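White haze on a wood table after hot dishes, is it in the wood or the finish?

Posted by Bernadette Joly in Home & Furniture

I have a dining table that came from my aunt's house. The wood is a reddish brown with a heavy grain, and one end has a cloudy patch the size of a dinner plate. It showed up on Sunday after a casserole sat there on a thin cloth. I can't feel anything when I run my hand over it. I have wiped it with a damp cloth and with Pernent furniture polish, and neither one changed it. My aunt thinks the finish is shellac but she isn't sure. I'd like to fix the patch without redoing the whole top.
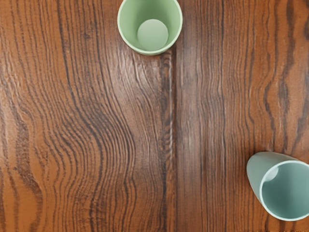

Does a white mark mean the wood itself is damaged?
A white mark is nearly always moisture trapped in the finish. Dark gray or black marks are the ones that have gone down into the wood.

2 replies

Deschamps

First find out what the finish is. Pick a spot underneath the edge and put a drop of denatured alcohol on it. If it gets sticky within a minute or so, you have shellac. If nothing happens, try a drop of lacquer thinner in a different spot. Lacquer will soften. If neither one does anything you probably have varnish or polyurethane.

Before you try anything else, get the polish off. Mineral spirits on a rag will do it. Open a window and lay the rag out flat outside to dry when you're done.

Then try plain heat. Put a dry cotton cloth over the patch, set an iron on low with no steam, and move it over the cloth for a few seconds at a time. Lift and look. Go slowly on shellac, it softens easily and the weave of the cloth can print into it. I have cleared two tables this way and failed on one, which was a varnish that had been waxed for years.

If heat doesn't work, barely dampen a pad with alcohol and wipe it lightly across the patch, then leave it alone until the next day. Shellac and some lacquers only. Don't scrub, and don't go back over it while it is tacky. 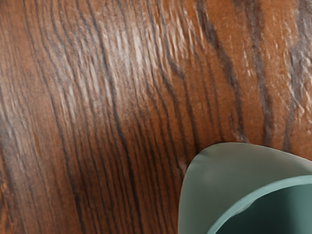

Page last changed: December, 6 edits

pukon_workshop

Agree with most of that but I would skip the alcohol if you haven't done it before. It is easy to take the shine off and then you have a dull spot where you had a white one.

What I use is 0000 steel wool with a little paste wax. Rub with the grain, light pressure, and wipe it off every few strokes. If your table has open grain, pick out any bits of steel with a soft brush or they can rust in there later. The shine will be a bit lower in that area so you may end up waxing the whole top to even it out.

Mayonnaise also works sometimes. Leave it on overnight and wipe it off. It's slow and it smells.

And get a proper trivet - a thin cloth doesn't do much under a casserole.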